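Courses > Home Maintenance > Unit 3 > Interior Painting Notes

Interior Painting, Session 2: Doors and Trim
Instructor: Yatziri Ibarra

Bring last week's surface prep sheet. We will use the same order of work.

Choosing the paint
Walls and trim take different finishes. Flat or eggshell is fine for walls. Doors, baseboards and casings get touched and wiped, so use satin or semi-gloss. In class we use Joka trim enamel. Olham is also fine, but it dries faster and shows lap marks if you go back over it.

Prep
1. Take off the knobs and latch plates. Bag the screws and label the bag.
2. Wash with mild detergent, rinse, and let dry.
3. Fill dents. Sand with 100 grit where the old paint has chipped, then go over the whole door with a finer paper.
4. Wipe off the dust with a damp cloth.
5. Spot prime bare wood and filler.

Order of painting a panel door
1. Grooves and moldings around each panel. Use an angled brush and watch for paint pooling in the corners.
2. The flat part of each panel.
3. The center stile, if there is one.
4. The rails, top to bottom.
5. The outer stiles, then the edges.

Work on one panel at a time and brush with the grain. Check for drips 30 minutes after you finish, and leave them alone if the paint has started to set. Sand them out before the second coat.

Cleanup
Wash brushes until the water runs clear. Hang them to dry with the bristles down. Leftover paint goes back on the Gallegos shelf with the room name on the lid.

For next session
Read the section on casings. Sketch one door at home with two panels, upper and lower, and number the parts in painting order. 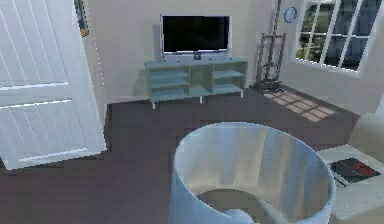

Reading
Course packet, pages 30 to 40.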